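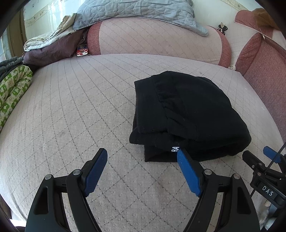

Black garment, folded, on a diamond-stitched cover.

Folding heavyweight garments: revised guidance

The textile care notes last updated in April have been amended for thick black items. Tươi Bạch compared the existing fold with a shorter, more compact one at the Roy store and recommends the second for shelf storage. The changes are as follows.

Fold on a padded surface with a fabric cover. A woven cover grips the underside of the garment and keeps the lower layers in position while the upper ones are turned. Brush the cover before use, as pale lint shows on matte black cloth.

Lay gathered seams along the outside of the bundle. A puckered seam trapped between layers leaves a ridge in the cloth above it. Flatten plain panels by hand and leave the gathers alone. Small embroidery should stay near the front edge, where it can be read without unfolding.

Stack no more than 3 garments per shelf position. Amr Hajji has set the maximum load for the Keniveo shelves at 18 pounds, and the older Civoletti units follow the same limit for now.

Shelf labels for the new fold are in drawer 452. The first print run was 200, and further sheets can be requested from Amr. Lightweight items continue under the April notes, including the section on sleeves.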